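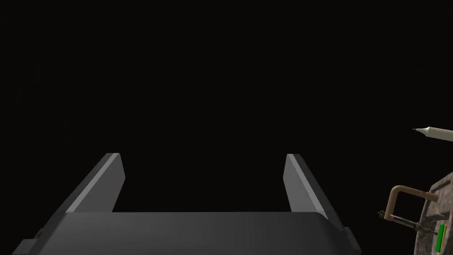

*Simulated two-finger gripper, open, with a slender white pen-like object at right.*

# Robots and Everyday Chores: Frequently Asked Questions

Maintained by the Skondwood Center for Applied Automation. Inquiries may be directed to Zanele Pretorius, Public Programs.

## Can a machine do my household chores today?

In part. Single-purpose machines that vacuum, mow or wash are well established. A general machine that can clear a table, fold the laundry and put away the groceries in an unfamiliar home is not yet something the Center can recommend for purchase.

## Why is picking up a small object considered difficult?

A thin item such as a pen offers very little surface to hold. The machine must judge where the item lies, approach at a suitable angle and close with the right force. A small error at any stage may push the item away. People correct for such errors by touch, often without noticing. A gripper with two flat fingers has far less to work with.

## Why does the Center use simulation?

Simulation allows a task to be attempted many times without wear on equipment. In the Vestby study, each task was attempted 256 times in simulation before any trial on the bench. Results do not always carry over. Friction and soft materials remain hard to model — cloth especially so.

## What were the results of the Vestby study?

The study covered three tasks: picking up a pen, closing a drawer and hanging a towel. Bench trials of the pen task succeeded in 67 percent of attempts. The towel task was suspended in July and its results are not reported.

## Are shop floors further along than homes?

Yes, where the work repeats and parts arrive in a known position. Sorting mixed bins, handling loose cable and tidying a shared workbench are still done mainly by hand. Employers should not assume that a machine suited to one station can be moved to another without new setup and testing.

## Does the Center test commercial products?

No. Manufacturers seeking an evaluation should contact an accredited laboratory.

## May members of the public visit?

Group visits are held on Friday at 2:00 p.m. and are limited to 56 persons. Requests should be sent to Osvaldo Sampaio in the visitor office. Children must be accompanied by an adult — one for each school group is not sufficient.

## How may I suggest a chore for study?

Suggestions are accepted in writing. Please state the task, the objects involved and where the work is normally done.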